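FOR IMMEDIATE RELEASE

Costwood Housewares to Open Vemport Returns Center in August

VEMPORT – Costwood Housewares will open a returns and refurbishing center in Vemport in August, the company said today. The site will handle kitchen and small home goods sent back by customers in 13 states and will employ 20 people at opening.

Returned items now go to the company's main warehouse in Faven, where they share dock space with outgoing orders. Refunds take 19 days on average. Costwood expects the new center to bring that down to a week by the end of its first year.

"Customers have told us they wait too long for their money, and they're right," said Sheena Mackay, director of operations at Costwood. "Vemport gives us a building where returns are the only job."

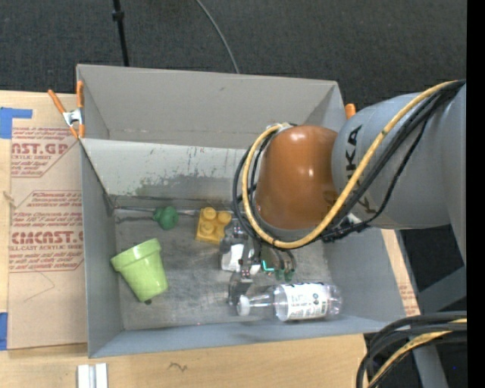 A gray bin on a wooden tabletop.

Items that pass inspection will be repacked and sold at a discount through the Costwood outlet store next to the center. Goods that can't be resold will go to Mishra Recycling, which has signed a three-year agreement to collect from the site.

Hiring is under way for inspectors, packers and two shift leads. Applications are open on the company's careers page and at the Faven front desk until 5 p.m. on weekdays. Current Faven employees may apply for a transfer.

Return labels already issued will stay valid, and customers don't need to do anything differently.

Media contact: Costwood Housewares press office, Faven

###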